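Skemville Shared Paths: Gallery of the Embankment Route

Skemville District Council, Parks and Open Space

Introduction

The Embankment Route is the longest of the sealed paths maintained by the Council. It begins at the Sevedard Road car park, passes the playing fields and the lower paddocks, and finishes at the Pärn footbridge, where it joins the older gravel track to the township. The path is open to walkers, cyclists, wheelchair users and people with prams at all hours of the day. Horses are not permitted on the sealed surface but may use the mown verge between the car park and the first gate.

This gallery is part of the Council's record of its open spaces. Residents who hold older photographs of the district are invited to lend them for copying. Prints should be delivered to the customer service counter in a labelled envelope and will be returned by post.

History of the route

A levee was first raised on this ground to protect the market gardens east of the township. Farm carts used the flat strip at its foot, and by the time the gardens had closed the strip was a recognised short cut to the river. The Council acquired the land in parcels. The last of these, a triangular block beside the footbridge, is recorded in the property register as Lot 2479.

For many years the route was surfaced with crushed rock. It was adequate in summer and poor in winter, and the section beside the playing fields was closed for part of most years. Sealing was carried out in two stages under a contract with Gradevex, the first from the car park to the playing fields and the second from the playing fields to the footbridge. The total cost was shared between the Council's path renewal program and the drainage budget, as new culverts were laid at the same time.

Grass and planting

The embankment is sown with a mix of hardy grasses chosen for their root depth. It is not irrigated. Colour varies a good deal over the year, and residents sometimes write to ask whether the slope has been sprayed when it has simply dried off. Spraying is limited to the declared weeds, chiefly blackberry and serrated tussock, and signs are placed at both ends of the route on the morning of any treatment.

The fields on the opposite side are mown on a separate schedule. The cutting height is raised in the warmer months to protect the turf. Trees are not planted on the embankment, as their roots may weaken it. Requests for memorial trees are directed to the reserve at the Pärn end, where 16 have been planted to date.

Care of the surface

Path inspections take place every second month and after any heavy rain. Inspectors look for cracking, lifting at the edges, loose gravel washed down from the slope and blocked culvert grates. Defects that present a hazard are made safe first and repaired when a crew is available. Minor cracks are sealed once a year, usually in March.

Litter is collected along the full length of the route by the parks crew. Bins are provided at the car park and the footbridge only. Visitors are asked to carry their rubbish to one of these points, particularly on windy days, when light items left at the playing fields are carried a considerable distance.

Using the path

Keep left unless overtaking. Cyclists should sound a bell well before passing and slow down near the playing fields on match mornings. The recommended speed for bicycles is 20 kilometres per hour, and lower where the path is busy. Dogs must be on a lead between the car park and the second gate. Beyond that gate they may be off the lead if they remain under effective control.

The route is unlit. Those who use it before sunrise or after dusk should carry a light. Vehicles are excluded by removable bollards at both ends. Emergency services and the parks crew hold keys, and event organisers may apply for temporary access in writing.

The gallery

Grass bank, sealed path and open field 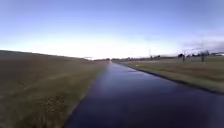 The bank and the level ground are managed as a single reserve, although they are mown at different times and by different machines. Ride-on mowers are used on the field. The slope is cut with a reach arm from the top, and the path may be closed for short periods while this work is under way. Notice of closures is posted at the car park.

Events and bookings

The route may be booked for fun runs, school walks and charity rides. Events with more than 500 participants require a traffic management plan, and organisers must show evidence of public liability insurance. Bookings do not give exclusive use of the path, and other visitors must be allowed to pass safely. Line marking in paint is not permitted on the asphalt. Chalk may be used and must be washed off by the organiser before leaving.

Marquees and food vans are to be set up on the gravel apron at the Sevedard Road car park. They are not permitted on the grass between May and September, when the ground is soft.

Reporting a problem

Damage, fallen branches, dumped rubbish and blocked drains may be reported at the customer service counter or by using the request form on the Council's website. Please give the nearest gate or culvert number, which is stamped on a small metal plate at the edge of the path. Urgent hazards should be reported by telephone.

Reproduction of images

The photograph on this page may be reproduced for school and community purposes if Skemville District Council is acknowledged. Commercial use requires written permission. Copies at a larger size are available from the records office for the standard fee.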